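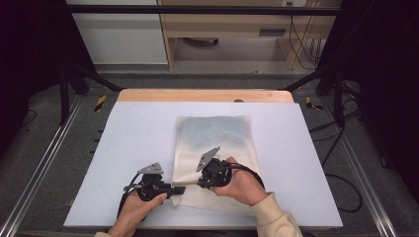

Setting up and looking after the cloth table

Hello, and thanks for opening this file before touching the grippers! These are the care notes for the Vanosier table, the one we use for the cloth folding recordings in the Mornarine set. I last went through them on 26 January 2026, with the machine next to me, so the steps should match what you find.

Before a session

Lay the white board down first and leave a strip of bare wood showing at the far edge, so you can still get at the small dark knob back there. If the board has crept since last time (it does creep, especially after a long day of pulling cloth about), slide it back before you do anything else.

Pick up both grippers by their handles and let the cables hang for a moment. The right one likes to loop over your wrist, and that's fine as long as the loop is slack. Open and close each jaw 5 times, slowly, and listen. A healthy motor hums evenly. A gritty sound usually means lint, and we get a lot of lint.

Then pinch a small fold in the near part of the cloth with the jaws facing each other, and lift it into a low ridge. If one side lets go early, check the jaw pads on that side.

Every 50 sessions

Wipe the jaws with a dry cloth, snug up the screws on the gray metal plates, and look over the cable ends for kinks. Please don't oil anything. We tried that in August and spent a good while getting marks off the cloth.

Spare pads are in the Brandão box, next to the hex keys.

What's in the folder

460 recordings, one per file
erkov_settings.txt, the jaw limits we use now
service_log.txt, one line per visit, please keep it up

Known trouble

Recordings from session 13 were made with a loose plate on the left gripper. They're still in the folder, but leave them out if you care about exact jaw position.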